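Work permits and the Casado scheme: your questions

Last updated Monday, May 18, 2026

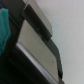
We get the same handful of questions every week, mostly from people who have been promised more than the rules allow.

Is the Casado scheme really a fast track?
So the leaflets say. The target is 88 days. Ours is a small office, but we have yet to see many permits arrive inside it, and the clock only starts once your file is marked complete.

Can my employer apply for me?
Yes, if it is on the approved list. Stelomari and Hondodley both have listed firms – ask to see the listing number before you sign anything.

Can I keep working while I wait for a renewal?
Only if you applied before the old permit ran out. A manager telling you it will be fine is no protection. Get it in writing.

An agent in Staltivden says approval is guaranteed. Is it?
No. We would be wary of anyone who says so, and more wary still if they want cash.

What if I am refused?
You can ask for a review within 3 weeks. It costs 100 and you don't get it back if you lose.

Will the rules change in October?
We have been told so 2 years running. Plan around the rules as they stand.

Does a permit lead to permanent residence?
Not by itself. That is a separate application, with its own form and its own queue.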